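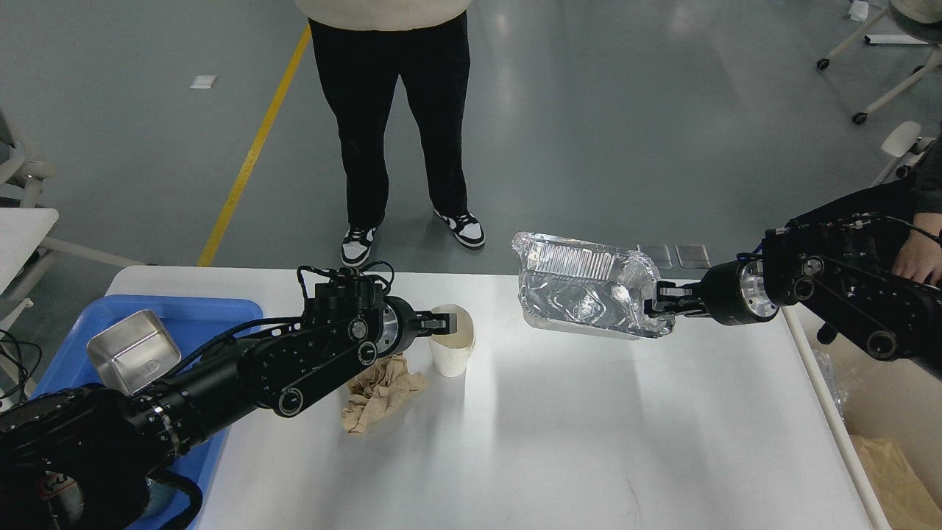 Reusable cups would fix all of this, a reader named Ebise Weldu wrote to me after my last column, and why was I wasting space on bins when the cup was the problem? She had a point, and I have spent part of December thinking it over.

December
By the opinion desk

I still think bins deserve the space. Our office building in Cronin has 600 people in it and one sorting station per floor. Each station has four openings with four small signs. I have stood next to the one on my floor at lunch and watched grown adults with good jobs freeze in front of it, holding a paper cup. Then they look over at what the last person did and copy it.

A paper cup is a hard item. Many of them have a thin plastic lining, and whether a town will take them depends on the town. Banon takes them. Cronin does not, and the two share a border. A person who lives in one and works in the other has to keep two sets of rules in mind for the same cup. Plain brown paper is easier, until there is grease on it, and then the rules split again.

Weldu's answer is to skip the question and carry your own mug. I do carry one. I also forget it often enough that I have bought 19 paper cups this year, which I know from the receipts. I don't think I am unusually careless. A plan that works only when people remember something every morning is going to fail some mornings, and the waste from those mornings has to go somewhere.

What I would like is dull. The county should write one list, and every town in it should use that list. The signs should show the things people are really holding at noon – cups, napkins, sandwich wrap – instead of a milk jug and a newspaper. I have not seen anyone throw out a newspaper at work in years.

The usual objection is cost. Cronin was quoted $774 to redo the signs in the town hall, and the council put it off until spring. The same council paid to print 300 copies of a recycling guide that runs to eleven pages. I have one at home. Paper cups are on page nine, and the entry says to check with your hauler.

I called the hauler. The woman who answered was polite and told me to check the guide.

So yes, bring a mug. I will write about mugs next month if readers want it. The list would still be worth having, and the spring budget meeting is where to ask for it.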